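Section 4: Assembling and siting the Parkent willow dome

Read this section through before you unpack the rods. It covers marking out, planting, weaving and tying the dome supplied as the Parkent outdoor sculpture kit. Section 3 dealt with choosing a site and soaking the willow, and the steps below assume that both have been done. Care through the first summer is in section 5.

This edition replaces the loose sheet packed with earlier kits. The weaving order has changed, so please throw the old sheet away. Revised 1/10/18.

4.1 Before you start

The kit makes one domed shelter with a single low entrance. Two adults can put it up in a day if the ground is soft. On clay or stony ground, allow a second day.

Check the contents against the packing list. You should have:

Uprights (thick rods, tied in red twine)
Weavers (thin rods, tied in green twine), 199 in all
Allo cord, two balls
Centre peg and marking line
Planting bar
Ground cover, folded
Spare rods, tied in white twine

You will also need a sharp pair of secateurs, a mallet, a bucket, a stepladder and gardening gloves. A builder's level is useful but not essential.

Keep the rods standing in water until the moment you need them. Take out one bundle at a time. Rods left lying on the grass on a windy morning will stiffen by lunchtime and may crack when bent.

Note: Allo cord is spun from nettle fibre and is darker than the jute in the earlier kits. It tightens a little after its first rain. Do not swap it for garden wire, which cuts into the bark as the rods thicken.

4.2 Marking out

1. Knock the centre peg into the ground until only a hand's width shows.

2. Loop the marking line over the peg. The line has two knots. The outer knot gives the line of the uprights and the inner knot gives the edge of the ground cover.

3. Holding the line tight at the outer knot, walk round the peg and mark the circle with sand or flour. Spray paint will do, but it stays visible on short grass for weeks.

4. Decide where the entrance will be. Face it away from the prevailing wind. If the dome is to be seen from a path or a window, stand there and look before you settle on it. Most people place the entrance square to the path, and a quarter turn away often looks better.

5. Mark each side of the entrance with a cane, leaving a gap of 70 cm.

6. Mark the upright positions round the rest of the circle. Use the paper strip in the kit as a gauge and lay it end to end along the line. If the last space comes out short, spread the difference over the final few positions.

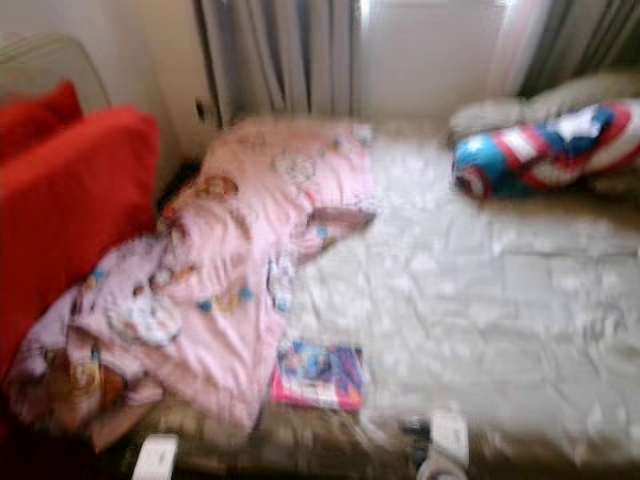
7. Cut the turf inside the inner circle and lift it in strips. It can be stacked upside down somewhere out of the way and will rot down to good loam.

8. Peg out the ground cover. Cut a cross over the centre peg so that the cover lies flat. Do not remove the peg yet.

Caution: Check for buried pipes and cables before using the planting bar. Willow roots travel, and the dome must stand well clear of drains, septic tanks and house foundations. If you skipped the siting table in section 3, go back to it now. A living dome cannot be moved once it has rooted.

4.3 Planting the uprights

1. Drive the planting bar into the first mark until the painted ring is level with the soil. Rock it gently and draw it straight out.

2. Push an upright into the hole, thick end down. The buds should point upwards. A rod planted upside down may still shoot, but it will grow poorly.

3. Firm the soil round the rod with your heel.

4. Go to the mark directly opposite and plant the next upright. Carry on in opposite pairs. Planting in order round the circle tends to give a dome that leans.

5. Plant two uprights side by side at each edge of the entrance. These take the most knocks and need the extra strength.

6. When all the uprights are in, stand back and look at them from several sides. Change any that are obviously thinner than the rods on either side, using the white bundle.

7. Water each upright well.

The finished uprights stand 233 cm above the ground before bending. Rods vary, as they are cut from a field and not made in a factory, and a few will be taller. Leave the trimming until the end.

Note: If the bar meets a stone, move the hole a little along the line of the circle. Do not move it in or out. A gap that is slightly wide will be hidden by the weave, but a rod standing out of line will always show.

4.4 Bending and tying the crown

This is the step that needs two people.

1. Warm up each upright before bending it. Hold it at waist height and flex it gently to and fro, moving your hands upwards. You should feel it loosen.

2. Draw two opposite uprights together over the centre peg. One person holds while the other ties. Use a length of Allo cord as long as your arm and finish with a reef knot.

3. Bring in the next opposite pair at right angles to the first and tie them into the same crossing.

4. Add the remaining pairs. Keep the crossing point over the centre peg. A plumb line, or a stone on a string, will tell you if it has drifted.

5. Bind the whole crown with a long length of cord, passing over and under until the bundle no longer slides.

6. Bend the entrance uprights towards each other and twist them together to make the arch. Tie at the top and on both shoulders.

Caution: A bent rod stores a good deal of force. Keep your face out of the line of the tip, and wear eye protection if you are working with children nearby. Do not let go of a rod without telling the other person.

If a rod cracks, look at the break. When the bark has only wrinkled, bind it with cord and leave it. When the wood has split across, take the rod out and plant a spare.

4.5 Weaving the sides

The weave holds the uprights apart and gives the dome its surface. Three bands are enough for strength. You can add more for a closed, basket-like wall, or stop at three for an open drawing of lines against the sky. The sculptor Krum Todorova, who worked out the pattern used in this kit, prefers it open and fills in only the side that faces the weather.

Band one

1. Start at the left edge of the entrance, a hand's width above the ground.

2. Take four weavers together and pass them in front of one upright and behind the next.

3. When the weavers begin to thin, lay in new ones one at a time, thick end behind an upright. Adding all four together makes a weak place.

4. At the right edge of the entrance, turn the weavers round the double upright and work back.

5. Press the band down firmly with your hands as you go.

Band two

6. Begin at knee height and work in the same way, starting from the right edge. If the band rises on one side, ease it down before tying.

7. Tie the band to every third upright.

Band three

8. Begin at shoulder height. Here the uprights are already leaning in, and the band will try to slide up. Tie it at every upright.

9. Carry this band over the entrance arch and bind it on both sides.

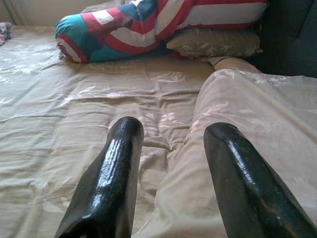

Diagonals

10. Plant the remaining rods in pairs between the uprights, one leaning left and one leaning right, and weave them upwards through the bands. This makes the diamond pattern shown on the lid.

11. Tie where two diagonals meet at the same height as a band. Leave the other crossings loose so that the rods can move in the wind.

Note: The diagonals may be left out if the dome is going up late in the season. Plant them the following winter, while the rods are dormant. The last safe time for planting is usually early March. In a cold year the buds may hold back a little longer.

4.6 Trimming and first checks

1. Walk round the dome and cut off any ends that stick out at eye level. Cut on a slant, close behind an upright.

2. Trim the crown. Some people leave a tuft of tips standing, and these will be the first to come into leaf. If you want a smooth top, bend the tips down and tuck them into the crossing.

3. Pull up the centre peg and close the cut in the ground cover with a spare pin.

4. Spread bark over the ground cover. Keep it a few fingers clear of the uprights.

5. Water again, a full bucket to each stretch of wall between the entrance and the back.

Check the ties after a week, and again after the first strong wind. Replace any that have slipped. The ties are meant to rot away in the end, and by then the rods should have begun to grip each other where they cross.

4.7 If you have the Oto panel

The Oto panel is a dry woven screen, sold separately, that closes part of the wall to throw a patterned shadow on the floor. It is not living willow and should not touch the soil.

1. Choose the side that gets low sun. Morning light gives longer and sharper shadows than midday.

2. Hold the panel against the inside of the uprights, with its lower edge resting on band one.

3. Tie the four corners, then the middle of each side.

4. Look at the shadow before you tighten the knots. Turning the panel end over end changes the pattern a good deal.

The panel lasts three or four years outdoors. Brushing it with linseed oil each autumn will help. Take it down before the winter cut, or the secateurs will find it.

4.8 Missing or damaged parts

Rods are supplied by the Omerović willow beds and are bundled by hand. If a bundle arrives dry, brittle or with the bark peeling, do not plant it. Stand one rod in water overnight. If it still snaps when bent round your knee, send us a photograph and the number on the bundle label, and we will replace the bundle during the same planting season.

Small black spots on the bark are normal. Soft, dark patches that weep when pressed are not, and rods showing these should be kept apart from the rest and burnt.

Claims for short bundles should be made before planting. For replacement cord, quote the part number printed inside the box lid.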